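Teaching by hand: an afternoon with the Nunlow training lead

Print this page | Email this article | 12 comments

Grunico doesn't bring a robot to most of its recording sessions. The operators go into houses and flats with a pair of hand-held grippers and do the task themselves, and the arm learns from the recordings afterwards. I spoke to the woman who runs training for the project, known in the company as Nunlow.
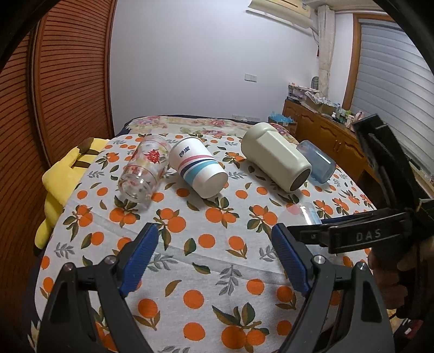 Cups and bottles on an orange-print cloth, with a hand-held gripper at work. 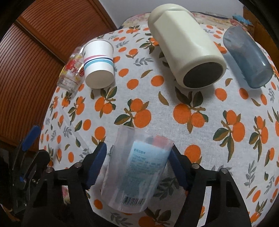

She came to the job from remote control. For three years she drove an arm from a desk in another room, watching it on two monitors, and she still thinks that method has its place.

"If the arm is bolted down and the job is always the same, drive the arm," she said. "You're recording the exact joints that will do the work. But I was slow at it. Everyone was slow at it. You lose your sense of touch and you start doing everything like you're defusing something."

With a gripper in the hand, she said, people speed up straight away, and that brings its own trouble. New operators flick their wrists. They reach in from angles that an arm on a fixed base couldn't manage, and those recordings have to be thrown out. Her first rule is to keep the elbow quiet.

"I tell them to pretend they've got a sore shoulder. It sounds daft but the paths come out much cleaner."

Drinkware takes up a good share of the current work. Thin plastic gives when it's squeezed, clear walls are hard for a camera to pick out, and a cup on its side can be approached at the rim, the middle or the base. Operators are asked to vary the grasp and to leave the mistakes in, provided they recover from them.

"A fumble where you go back and get it is a good recording," she said. "A fumble where you put your other hand in is rubbish. Bin it."

Her team kept 785 recordings in April, from 19 homes. She would have liked more homes and fewer recordings from each. Patterned fabric, soft surfaces and awkward light are all welcome, and she asks operators not to tidy up first.

I asked how well the skills carry across to the arm. She was cautious. The software, Yurchenko, handles rigid cups reliably in her view, but it still closes too hard on paper ones. Some of that she puts down to the operators, who ease off by feel without the recording showing why.

"You can't see pressure in a video very well. We're trying a sensor in the pads. Ask me again in winter."

The next batch of operators starts at the Ploltonness office next month. They'll spend their first morning picking up one cup, over and over, before they're allowed a second.

Share (19) | Print this page | Email this article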